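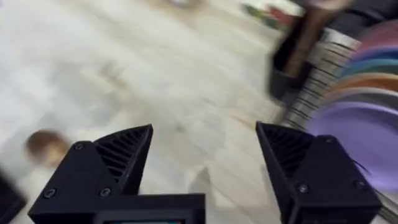 How should an operator guide the arm when demonstrating how to unload a dish rack? Move it at one steady, slow pace, open the fingers fully before each approach, and finish every demonstration at the same resting point.

Reading time: 2 min

The following guidance applies to household tasks taught by hand or with the Gimeo remote handset.

Before recording
Wipe the finger pads with a dry cloth. Ribbed pads hold grease between the slats, and a plate rim may slide. Tighten the finger screws once a week – finger-tight plus a quarter turn is sufficient.

Use plain plastic plates for early sessions. Six plates in different solid colors make it easy to state which one is to be taken first. Stand them upright in a wire rack and keep the order unchanged for the first 11 demonstrations.

During recording
Approach each plate from the open side of the rack, with one finger on either face of the rim. Close gently, pause for one second, and lift straight up until the plate clears the wires. Fast travel between plates blurs the wrist camera view, and such recordings should be repeated.

After recording
Delete any demonstration in which a plate was dropped or the operator hesitated for more than seven seconds. Name the remaining files by task and date. Estato households may store up to 700 demonstrations per task.

Last revised March 30, 2026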